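ok so people keep asking what the arm changed at work. short thread before my shift, typing fast

1/ I'm at Durkent, the Pritby site. Coffee prep side. Before the arm it was two of us per bench – mug, spoon, dose, next mug. 84 mugs on a slow morning. Wrists gone by Wednesday

2/ Now the arm does the spoon part. One mug, one glass, one spoon, over and over. We do setup, checks, cleanup and anything wierd. Which is more than the sales guys said lol 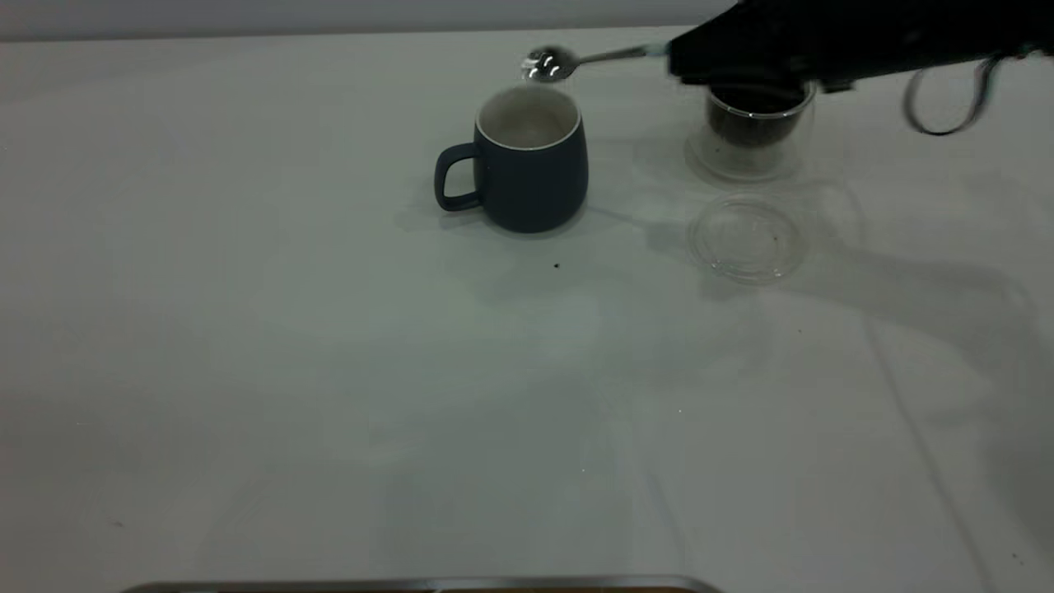 3/ and the job title didn't change but the job did. I used to be fast. Now I'm supposed to be patient?? Different skill. Took me most of February to quit reaching in to help

4/ Pay: same. Hours: same. Breaks got better bc you can pause a run. You could never pause Eskildsen orders before, those just kept coming

5/ What got worse – talking. Two people at a bench talk all day. One person and an arm, you put a podcast on. I miss the dumb arguments

6/ Training was 20 minutes and a pdf. Not enough. Most of what I know is from messing up. Crumbs matter. Where you set the glass matters. Spoon handle matters a LOT

7/ No layoffs here so far. Two people moved over to Hetberg, their choice, they say its fine. Ask me again in a year
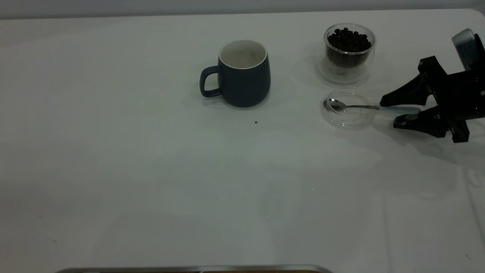 A reply from the packing side: fine for you, but when your bench speeds up ours has to keep up, and we didn't get an arm or an extra person.

8/ yeah that's fair and I should of put it in. Packing went up to 312 boxes a shift and they've got the same crew. Target on the wall over there says 500. Thats the part I'd bring up at the next meeting if anyone asks us

9/ ok clocking in. will answer stuff at lunch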